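Pramstead Neighbors Help Board
Home > House and Yard > Trees and Plants

Street tree for a hot, dry curb strip — what survives without much watering?

Posted by Kiran Bhardwaj
Tags: street trees, curb strip, drought, clay soil

We bought a house on the east side of Pramstead last fall and the strip between the curb and the sidewalk has nothing in it but weeds. I would like to plant a tree there, maybe two if there is room. The strip is 4 feet wide and runs the full width of our lot. It gets sun from midmorning until evening, and the heat coming up off the pavement in July is hard on anything with leaves. The previous owners had a maple out there. The neighbor told me it lasted a few summers, dropped its leaves early every year and then did not come back one spring. The stump is gone but I keep hitting roots when I dig.

The soil is clay under a few inches of gravelly stuff that I think was left over from when the sidewalk was put in. I dug a test hole about as deep as my forearm and filled it with water, and it took most of the night to drain. I don't know if that is normal for around here. In the dry months the same soil cracks and I can barely get a shovel in.

Other things that may matter:

There are no overhead wires on our side of the street. The water line comes in near the driveway, so I would keep away from that end. I have one outdoor faucet, on the back of the house, and it takes two hoses joined together to reach the street. I am willing to drag the hoses out for the first couple of years but I don't want to do it forever. We are away for most of August.

I would like some shade on the front windows eventually. I don't need flowers. I would rather not have fruit that gets all over the sidewalk, and my daughter is allergic to bee stings, so something that isn't covered in bees right next to where she waits for the bus would be good.

The nursery in Suston told me to get a flowering pear and said they grow in anything. My sister in another state says those are not allowed where she lives. I am confused about that. Is it too late to plant in May or should I wait?

Answer from hollis_r

Don't get the pear. They do grow in anything, and that is part of the trouble with them, they seed into every ditch and empty lot. They also split. We had two and both came apart in wind, one of them onto my brother-in-law's truck. The flowers smell bad too.

I have a hackberry in front of my place and have never done anything to it. It gets bumps on the leaves but they don't hurt it. Birds like it.

For the wires I would call before you dig even if you don't see any. Gas lines too.

Answer from Marge in Hamdy

I worked at a tree nursery for 17 years, mostly on the growing side, and I have planted a good number of street trees here in Hamdy, which has the same clay you have. I will take your points in the order that I think matters.

First, the width. Four feet is narrow. It is enough for a small or medium tree and it is not enough for a big one. If you put a large oak or a sycamore in there it may do well for a long time, and then you will be looking at a lifted sidewalk, and in most towns the homeowner gets the bill for the panels. Call the public works office and ask two things: whether you need a permit to plant in the strip, and whether they have a list of approved trees. In Hamdy you need the permit, it is free, and they will make you take the tree out if you skip it. I don't know the rule in Pramstead. Ask also how far back from the driveway and the corner you have to stay.

Second, the drainage. All night for a hole that size is slow but I have seen worse. It tells you two things. Don't plant anything that hates wet feet in winter, and don't dig a deep hole and fill it with bagged soil. People do this constantly. The bagged soil drains fast, the clay around it doesn't, and the hole turns into a bucket. Put back the same dirt you took out. Pick out the gravel and the old maple roots and use the rest.

Dig the hole two or three times as wide as the root ball and no deeper than the ball is tall. In your soil I would set it an inch or two high. Rough up the sides of the hole with a fork, because a shovel leaves clay slick and the roots will circle around inside it.

Find the root flare before you plant. On container trees it is often buried under several inches of potting mix. Scrape that off until you see where the trunk widens out. If you find roots wrapped around the trunk, cut them. It feels wrong, but do it.

Third, the summer. A strip like yours gets heat from the street on one side and the sidewalk on the other. Sun-bleached pavement, dry grass and weeds along the curb, hardly more than the curb's thin shadow line on the asphalt. What you plant has to take that for its whole life, so go by how it does next to pavement and ignore how it looks in somebody's lawn.

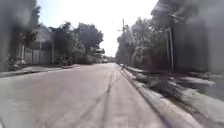

Curbside in full sun. Dry grass and weeds behind the curb.

What I would look at for a strip like yours:

Chinese pistache, if your winters are no colder than ours. It looks like a coat rack for the first few years and people give up on it, then it fills in. Ask for a male tree so you don't get the berries. Good fall color.

Lacebark elm. Tough, grows fairly fast, will shade your windows sooner than the pistache. It can get bigger than your strip really wants, so ask for one of the smaller named kinds.

Trident maple. Smaller than the one you lost and better in heat, but it will want more water than the other two. With you gone in August I would put it third.

Hackberry, as the other poster said, is very hard to kill. It is too big for four feet in my opinion. If you had eight feet I would tell you to plant it and forget about it.

None of these has the kind of bloom that brings in a crowd of bees. I can't promise you no bees at all. I would stay away from linden, which is on a lot of street tree lists and hums all through June.

As for water, drag the hoses the first two summers. Slow and long, once a week, more if it gets into the high nineties. A light sprinkle every evening is worse than nothing in clay since it never gets down to the roots. For August, get one of the zip-up watering bags that go around the trunk and ask a neighbor to fill it. Take the bag off in the fall or the bark stays damp and mice get in behind it.

Mulch three inches deep, out as wide as the strip allows, and keep it off the trunk. Wood chips are fine. Don't use rock, it just adds to the heat.

On the timing, May will work if you water. October is better here by a long way. If it were mine I would spend the summer getting rid of the weeds and calling the city, and plant in the fall. You would also be home for the first month.

Buy small. A young tree in a 15-gallon pot will usually catch up with a big boxed one in a few years, and you can move it without hiring anybody. Over on Jirnitz Road a man paid $400 for a large one and it sat there sulking for three seasons.

Comment from Kiran Bhardwaj

Thank you, this is very helpful. I called the city and we do need a permit. Pistache is on their list and so is lacebark elm, but not hackberry. They want the tree 11 feet back from the driveway, so it will be one tree and not two. I am going to wait for October. Is there anything I should do to the gravel layer in the meantime, or leave it?

Comment from Marge in Hamdy

Scrape off what you can where the tree is going and a few feet to each side. You don't need to do the whole strip. If the city brings in a crew to mark utilities, have them do that before you start digging.

Answer from tdw

Crape myrtle. Everybody has them and they do fine, ours never gets watered. Just don't chop the tops off in winter like people do.

Comment from hollis_r

Those get a lot of bees when they bloom, she said her daughter is allergic.

Comment from tdw

Missed that. Elm then. My parents have the lacebark kind along their side fence and it has been there since before I was in school. The bark peels in patches, which is normal, so don't call anyone out to look at it like my dad did.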